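Nimulano Shoreline Survey Kit

The Nimulano is a beach litter survey kit for people who walk the same stretch of coast every month and would like their notes to be useful to somebody. It comes in one shoulder bag. We tried a version that came in two, and everyone left the second one in the car.

What you get is a 40-meter tape on a crank reel, 5 mesh sacks, a hanging scale, a clipboard with a rain cover, and a pad of waterproof tally sheets. The sheets were drawn up by Maxine McAlister, who has surveyed the beach below Bilville long enough to have strong feelings about the word "miscellaneous." Her sheet has 137 item types on it. Miscellaneous is the last one, in very small print. 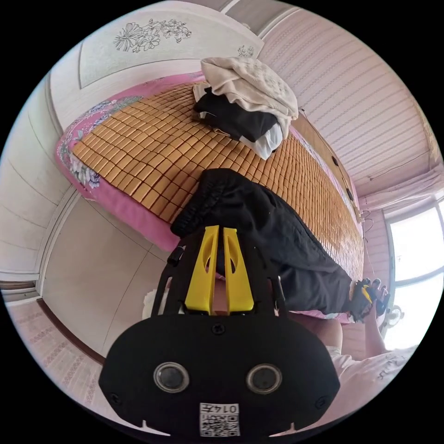 The tape is yellow on one side and white on the other, and the numbers start at zero on both. We mention this only after a season with a cheaper reel where they didn't. Sand gets into the crank. Sand gets into everything, and we make no promises there, but the side plate comes off with a coin and you can rinse the whole thing under a tap. Please dry it before you put it away. The people who write to us about rust know who they are.

The scale reads in pounds and kilograms and is happiest with a sack that has stopped dripping. For rope and net too heavy to hang, the back of the tally sheet has a table for guessing weight from length and thickness. It is a guess, and the sheet says so at the top.

Choosing a size

There are two versions, and we have tried hard to keep it that way.

Bredovby – the standard kit, for one or two people on a sandy beach. The full bag weighs around 3 pounds, before you put any beach in it. 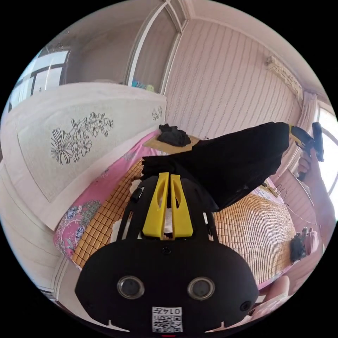 Kang – the same kit with thicker sacks and a tape that can be pinned at both ends, for rocky shores and for anyone surveying alone in wind. It costs more. If you have never chased a tape measure down a beach, you probably want the Bredovby.

Refills and repairs

Tally pads, sacks and scale hooks are sold separately. Pencils are not included, as pencils are easy to find, and ballpoint gives up on the waterproof paper after the first few lines. Kirsten Ásgeirsdóttir handles repairs and will usually fix a reel instead of selling you a new one, which is poor business and we have given up arguing with her. Reels sent in before the end of September come back in time for the winter storms.

Contact | Shipping and returns | © Nimulano | Back to top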